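Drendwood opens booking for autumn mushroom walks, with new limits on picking

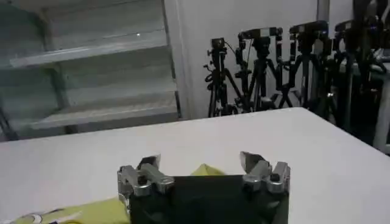
July 15, 2018

Guided mushroom walks will return to Drendwood this September, with smaller groups and a lower limit on what each person may take home. Booking opens today through the Turnby visitor office.

There will be 19 walks over the season, each led by a trained guide and open to no more than 12 people. Last autumn some groups were twice that size, and walkers told the estate that they had trouble hearing the guide or getting a proper look at what had been found.

Each person may pick up to 2 kg of mushrooms for their own use. Guides will check every basket before the group leaves the wood, and anything that cannot be named with certainty will stay behind. Picking for sale is not allowed anywhere on the estate.

Wael Erraji, who runs the walks programme, said: "People come for the ceps and chanterelles, and in a decent year they will find them. We spend most of the morning on the ones you should leave alone. Several of the dangerous species grow along the same paths, and a picture in a book will only get you so far."

The northern part of the wood, between the old sawpit and the Urnport road, will be closed to picking until further notice. Walkers may still use the footpaths there. The soil has become badly trodden around the beech stands and the estate wants to give it time to recover.

Walks start at 8.30 am from the lower car park and last three hours. They finish at Hafþórsson, the café on Turnby high street, where the kitchen will cook a small tasting plate from mushrooms supplied by a registered grower. Nothing picked on the day will be served.

Places cost £60, including the tasting plate and the loan of a basket and knife. Under-16s must come with an adult. Dogs cannot be taken on the walks. Stout footwear is needed, as the lower paths are steep and slippery after rain.

Bookings can be made in person or by telephone at the Turnby visitor office, which is open every day except Monday. Refunds will be given if a walk is cancelled for high winds.

Ends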